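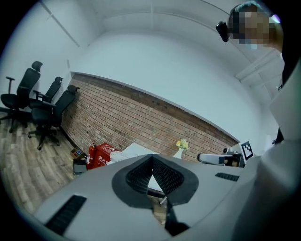
Figure 1. Hand-held gripper with black mesh-textured finger pads; part of a white tabletop shows through the gap.

Papers > Reading and Online Communities > Themed Months on Book Blogs > Section 4

4. Results: Posting and commenting during themed months

4.1 Volume of comments

We collected 3,968 comments from 16 book blogs. Each blog had run at least one themed month, in which most posts were tied to a single country, genre or holiday. Half of them – eight blogs – had run the same theme in more than one year. The other eight had tried a theme once and either dropped it or moved to another one the next year.

Comments were heaviest in the opening week of a themed month and fell off after that. The drop was steeper on blogs that announced the full list of books at the start. On blogs that named each book only a few days ahead, readers kept asking what was coming next, and those questions make up a good part of the later comments. We coded them separately from comments about the books themselves.

Giveaway posts were a problem for the count. A giveaway usually asks readers to leave a comment as their entry, and many of these entries say little more than "please enter me." We kept them in the total but left them out of the coding described in 4.2.

4.2 What readers wrote about

Two coders, Tuấn Doãn and Saskia Katene, read the remaining comments and sorted them by main subject. Where they disagreed, the comment was discussed and given one code. The largest group was made up of reading suggestions addressed to the blogger or to another reader. Comments on the plot or the writing came second. Personal stories linked to the theme, such as a grandparent's home town or a family meal, were fewer but much longer, and they drew more replies.

The Erkwood blog was an exception. Its theme in February was winter crime fiction, and nearly all of its long comments were about plot. The blogger there replied to every reader within a day, often with a further question. On Firnamard, which covered translated novels, readers mostly discussed where to find copies, and several threads were only about library loans.

4.3 Returning readers

We counted a reader as returning if the same user name appeared again on the same blog after the themed month had ended. By this measure about 60 percent of first-time commenters did not come back. The figure is probably too high. Some readers change user names, and others go on reading without commenting.

Blogs that repeated a theme kept more of their new readers than those that did not. We cannot say from these data which way the effect runs. A blogger with loyal readers may simply be more willing to do the whole thing again.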